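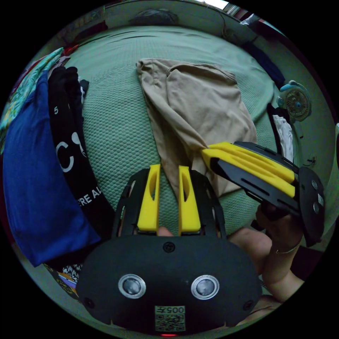
Clothing handling on the bed surface, bedroom site. Beige garment at center, waffle-texture blanket beneath.

Progress report to Virevix, household textiles work package
Project: Gallier
Date: 27 Aug 2026

1. Status

The bedroom portion of the work package is under way and within budget. By the end of July, 133 folding sessions had been logged against the agreed sheet. The kitchen linen portion has not started and stays on the original schedule. One site, Chauke, was added at the request of the funder and is reported together with the others.

2. Method

Clothing is sorted and folded on a made bed. The bed was chosen over a table at the planning stage: it is the surface most households in the intake survey said they used. The blanket or bedspread stays on. Garments are taken one at a time, opened out, turned if needed, and folded to the type given on the sheet. Finished pieces go to a stack at the side or the head of the bed. Thin and stretchy items are recorded under a separate code, as the fold lines do not hold and the times are not comparable with woven cotton.

No sorting by color is required. Where a household has its own order for stacks, that order is kept and entered in the notes column.

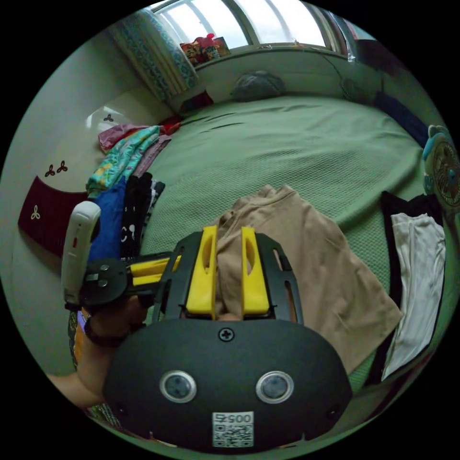 The session log now holds 681 garment entries. Of these, 53 were marked for review, mostly for a missing garment type or a fold type that did not match the code list. Review of the marked entries is done apart from 12 that need the original paper sheets from Chauke. The sheets have been requested.

3. Findings to date

Plain T-shirts give the most consistent results. Shorts and light pants are slower than planned, and the waistband is the usual cause: if it is twisted at the start, the legs do not line up and the fold is repeated. The instruction sheet has been changed to read "flatten waistband first." Version 2 of the sheet is in use at all sites.

Stack height was also a problem in the first weeks. Tall stacks on a soft mattress lean toward the person working and have to be rebuilt. Shorter stacks, set well back from the work area, are now standard.

Textured bed covers hold a garment in place better than smooth ones — this was noted by several households but has not been measured. A short comparison is proposed under section 5.
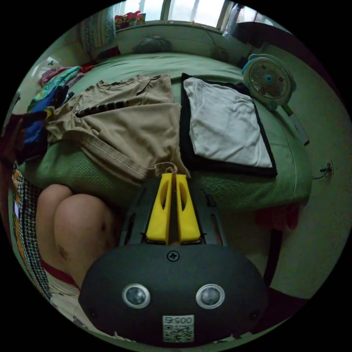
Tan garment lying crumpled on the bed, with a folded white T-shirt on black to the right and a pile of folded clothing at upper left.

4. Deviations from plan

The code list was issued two weeks late. Early sessions were recoded by hand from the notes column. Storage bins ordered through Dokex arrived in the wrong depth and were returned; the cost was credited in full. Neither item changes the end date.

5. Next period

— Close the remaining review entries.
— Compare textured and smooth bed covers, same garments, same fold types.
— Issue the code list for kitchen linens.
— Submit the revised equipment budget, with the bins listed as a separate line.

Approval of the bed cover comparison is requested before the next payment date. No additional funds are needed for it.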